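4. Take the green peg next, holding it upright over the round opening in the red foam board, and let it down gently. There's no hurry, and a little wriggle on the way is perfectly fine.

Note: Leave the star-shaped cutout for later, once the little ones have their colour and shape words sorted. 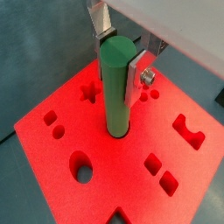 Youssra Abou Zeid writes that her lot at Britthorpe go better if the board is turned a bit between goes, so they look for the hole all over again.

5. Lift the peg straight back out by its top.

Caution: Please don't lever it sideways, as foam tears.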